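Florkton Makers Association
Minutes of the May meeting
Sidum Hall, Room 6

The meeting opened at 7 p.m. There were 19 members present. The minutes of the previous meeting were approved with one correction: the drill press was returned to the tool library, not sold.

1. Visit to Wirell
The chair reported on the visit to the Wirell workshop. The group was shown the hand-held gripper and then the arm that runs from recordings made with it. Staff picked up small items from a bench and set them down on a raised stand, and members took turns after that. Several people found it hard to judge the height of the stand at first. The staff recommended coming in slowly and keeping the fingers open until they are well clear of the legs.

A member asked how often the rubber pads are replaced. Wirell changes them when they start to slip and does not keep a schedule. Another asked whether the fingers could be printed on our own machines. The answer was yes, but the drawings would have to be requested in writing. Secretary to write.

The arm demonstration ran late and the question period was cut short. Two members who missed it asked for a second visit. Agreed to ask for a date in the fall.

2. Open day
Wirell has offered to bring the gripper to our open day. It needs one table with a plain white top and good overhead light. Oksanen will lend the table if we collect it. The demonstration will go by the window, away from the laser cutter. Visitors under 14 may try the gripper with an adult. The question of a sign-up sheet was left until the next meeting.

3. Costs
Bus hire for the visit came to $524. Approved for payment. Parking receipts are still to come in.

4. Other business
The back door lock is sticking again. Hall office to be told.

The meeting closed at 8:40 p.m.

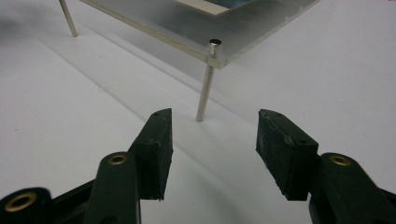

Item 1: gripper with the fingers open in front of the clear stand.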